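Search the notebook
Enter keywords
Go

28 October 2020
Tomato ketchup, low-vinegar trial, batch 7

Picked up where the May notes stop. The aim is still a ketchup with less vinegar that pours properly and doesn't weep in the bottle. Graller want a softer taste for their school range and have said they will accept a slightly thinner sauce, but the last batch was well past slightly.

Base was the Ernora double-concentrate paste again, same lot as batch 6, opened fresh. Sugar, salt and spice water unchanged. Vinegar cut by a further step from batch 6 and the difference made up with water. Paste went in first with half the water, stirred until smooth, then sugar and salt, then the spice water, vinegar last. Brought up slowly in the small jacketed pan. It spat a lot near the top, so the lid was on for most of the hold. Next time use the taller pan.

Meter calibrated before and after. pH came out higher than batch 6, as expected, but still inside our own limit. I don't want to go any further down on vinegar without asking for a proper shelf-life test, and the hot fill temperature would need another look as well. Put that in the message to Graller.

Flow: used the sloped tray at room temperature, two runs on each sample. Batch 7 ran further than batch 6 on both, and the runs agreed well with each other. The shop control hardly moved by comparison. There was a pale ring of liquid round the edge of the batch 7 puddle after a few minutes. Less than last time but plain enough. I'd put it down to the paste more than the vinegar. The Marti paste we had in spring was coarser and held its water better. 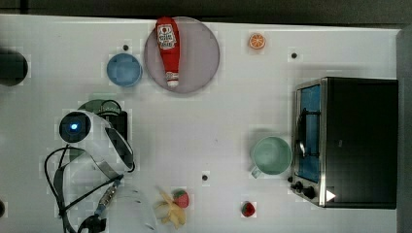
Ketchup bottle on the plate, nozzle down, white table.

Bottles: the squeeze bottles from Grurnico have arrived, a carton of 175. The order was for the sample quantity only, the full 3,000 to follow if we say yes. Checked a handful from the top layer and a handful from the bottom. Threads fine, caps go on square. One had a burr inside the nozzle which I trimmed off with a blade. The wall is a little stiffer than the ones we've been using and takes more of a squeeze to get the first bit out. Once it starts it is all right. A child might struggle with it, so worth mentioning.

Filled 2 rows for the standing test, one row upright and one on the caps. They're on the middle shelf in the warm cupboard, labelled with batch and fill order. Please don't turn them. Look for liquid at the nozzle end first, then cut one open from each row at the end of the week and check the shoulder, where it tends to collect.

Taste: sweet up front, then flat. The clove comes through more now the vinegar has dropped, and I'd take it down by a third. Salt seems right. Colour is good, a shade brighter than the control, probably the shorter hold.

Cleaning took almost as long as the cook. The jacketed pan has a scorched patch low on one side, soaked overnight before and it didn't shift. Tried soda and hot water, some came away. The stirrer blade wants replacing too, the edge has gone wavy and it leaves a film behind on the wall of the pan.

To do
- order more Marti paste, small tins if they still do them
- batch 8: same vinegar as 7, Marti paste, less clove
- ask Grurnico if the softer wall comes in the same neck size
- new buffer for the pH meter, the pH 4 bottle is nearly out
- write up flow runs in the shared sheet (6 isn't in there either)

Last updated: same day, after the second flow run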